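朝8時、収録はじめ。今日は紙コップ系のタスクをひたすら手で教える日。実況というかメモなので読みにくいと思う、すまん

---

タスク名は内輪で「Suvico」。意味はない。前の前のが「Lutura」でそれも意味ない。命名会議に時間つかうのをやめた結果

---

やることは単純で、白い筒を両手のグリッパーで扱うだけ。はさむ、持ち上げる、置く。人間が素手でやれば一瞬。グリッパーごしだと急に赤ちゃんになる

---

ちなみに遠隔操作版は1月で一旦お休みにした。リーダーアーム握って別室から動かすやつ。あれはあれで良いんだけど、力の加減が手に返ってこないので紙ものは片っ端からつぶす。自分が下手なだけ説もある

---

手持ちに変えてから1日に録れる本数がだいぶ変わった。前の方式で一番がんばった日より昼までの本数のほうが多い。ただし腕は死ぬ

---

いま通し番号1,603。ここまでで気づいたこと書いとく

---

ひとつめ。速くやりすぎない。慣れてくると勝手に手が早くなって、つかむ直前の「ちょっと迷う」動きが消える。あの迷いがけっこう大事で、消えたデータだけで学習させたらまっすぐ突っ込んで倒す子になった(先月やらかした)

---

ふたつめ、失敗も捨てない。落としかけて持ち直したやつは別フォルダに入れる。完全に落としたのはさすがに捨てる。境目は気分。いや気分じゃだめなんだけど

---

みっつめ。左右の手の役割を決めてから始める。決めないと途中で持ち手が入れかわって、あとから見返して自分でも何したかったのかわからん

---

Noman Orakzaiさん(隣の席)に「それ左手ずっと遊んでない?」と言われて見返したら本当に遊んでた。40本録り直し。はい。

---

録り直しおわり。肩。肩がもう。

---

昼。おにぎり。午後は置き場所をばらす。午前のは同じようなところに置きすぎた気がする

---

質問きてたので。「マーカーいるの?カメラだけで軌跡とれるでしょ」→とれます。とれるけど手首のカメラが物に寄りきった瞬間にあやしくなるので、うちは外からも追ってる。灰色の小さい球がついた三角の白い板、あれがそれ。球に指がかぶると追跡が飛ぶので握りかたにくせがつく

---

もうひとつ。「指先なんで黒いゴツいやつ?」細い指も試した。細いと紙のふちに食いこむ。広い面でぺたっと押すほうがコップにやさしい。見た目はかわいくない

---

キャリブレーションずれた。やり直し。15分くらい黙ります

---

なおった。ケーブルが引っぱられてただけだった。床のケーブル、いいかげんまとめたい。まとめたいと言いつづけて季節が変わった

---

午後の部。はさむ位置はふちのすぐ下。ふちの段のところが少しだけ太いので、そこより下を両側から押さえると上に引いたとき引っかかってくれる。まんなかをはさむとへこむ

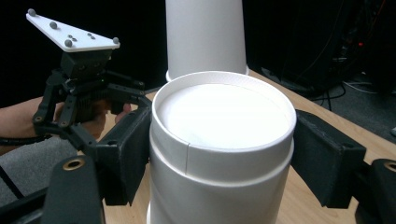
で、押す強さは指じゃなくて手首で調整する感じ。握りこむとどうしても強くなる。文章で説明するのむずかしいなこれ、新しい人には隣で2回やって見せたほうが早い

---

奥にもう1個あると難易度がはね上がる。手前のを動かすときに奥のに当てないよう大回りするんだけど、大回りの仕方が毎回ちがうので、モデルさんには「どっち回りでもいい」が伝わってほしい。たぶん平均をとって真んなかに突っこんでくる

---

Phelan(学習まわしてるマシンの名前)に午前分だけ先に流した。ロスはきれいに下がってる。ロスがきれいに下がってるときほど信用してない

---

途中経過:置くほうはなんとなくできてる。つかむほうは手前で止まって固まる。考えてるみたいに見えるけど何も考えてないと思う

---

固まるの、午前の自分が録画開始ボタン押してから動きだすまでぼーっとしてる時間が長いせいっぽい。ぼーっとするのまで教えてしまった。頭のところ削るスクリプト書く

---

スクリプト書いた。削りすぎてつかむとこまで消えた。直す

---

直した。もう一回流してる。そのあいだにもう少し録る

---

通し番号2,361で今日はおしまい。まる1日コップだけ見てた。夢に出そう

---

明日はVarkmontのほう(引きだし開けるやつ)に戻ります。あっちは片手でいいので肩にやさしい。コップの続きは結果みてから、だめだったら置き場所の範囲をもっと広げて録り足す予定

---

追記:グリッパーの充電わすれて帰るとこだった。戻って挿した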